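우스트뷔(Ustby) 놀이블록 대여함 사업 중간보고
받는 곳: Benítez 기금 담당자님께

안녕하세요! 7월분 보고 올립니다. 양식대로 쓰려다가 결국 또 편지처럼 되어 버렸네요(지난번에 괜찮다고 하셔서 믿고 갑니다).

먼저 돈 이야기부터요. 이번에 쓴 금액은 400유로이고, 거의 다 블록과 나무판에 들어갔습니다. 운송비가 예상보다 조금 더 나왔는데 예비비 안에서 해결했어요. 영수증은 따로 스캔해서 보내 드릴게요.

대여함은 모두 11개를 만들기로 했었죠. 그중 두 개가 아직 남았습니다. 뚜껑 경첩이 늦게 와서 그런데, 부품은 이제 다 들어왔으니 다음 보고 때는 완성했다고 쓸 수 있을 거예요. 나머지는 Udby 쪽 어린이집과 도서관에 이미 나가 있습니다. 도서관에서는 반납되자마자 다시 빌려 간다고 연락이 와서 정말 기뻤어요!

블록 모양은 꽤 오래 고민했습니다. 처음엔 정육면체하고 원기둥만 넣을 생각이었는데, 어린이집 선생님들이 각진 것과 둥근 것이 골고루 섞여야 아이들이 손으로 만지면서 할 말이 많아진다고 하시더라고요. 그래서 삼각기둥과 육각기둥을 넣었고, 하트 모양도 추가했습니다. 하트는 솔직히 제 욕심이었는데 인기가 제일 좋아요. 서로 가지려고 해서 두 개씩 넣어 달라는 요청까지 받았고요. 이건 예산을 보고 다시 여쭤볼게요.

색은 빨강, 초록, 노랑, 파랑으로 정했습니다. 모양마다 색을 하나씩 딱 정해 둘까도 했지만, 그러면 아이들이 모양을 안 보고 색만 보고 고른다는 의견이 있어서 섞기로 했어요. 같은 노란색이라도 하트가 있고 육각기둥이 있는 식으로요.

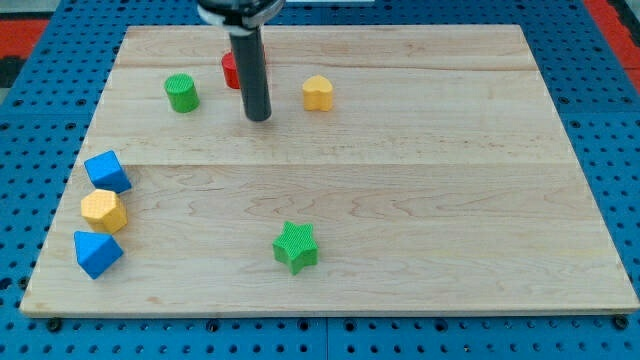

밝은색 단풍나무 판 위의 블록들. 왼쪽에 파란 정육면체, 노란 육각기둥, 파란 삼각기둥이 모여 있음.

나무판은 Brollach 목공소에서 맞췄습니다. 결이 살아 있어서 색 블록을 올려놓으면 참 예뻐요. 다만 판이 좀 무거워서 도서관에서는 대여함과 따로 보관하고 있고, 손잡이를 달 수 있는지 목공소에 물어봐 둔 상태입니다.

다음 달에는 남은 대여함을 마무리하고, 선생님들께 드릴 놀이 안내 쪽지를 인쇄하려고 합니다. 글은 다 썼고 그림만 남았어요. 하트 블록 추가 건은 견적이 나오는 대로 메일 드리겠습니다.

우스트뷔 놀이블록 대여함 담당 드림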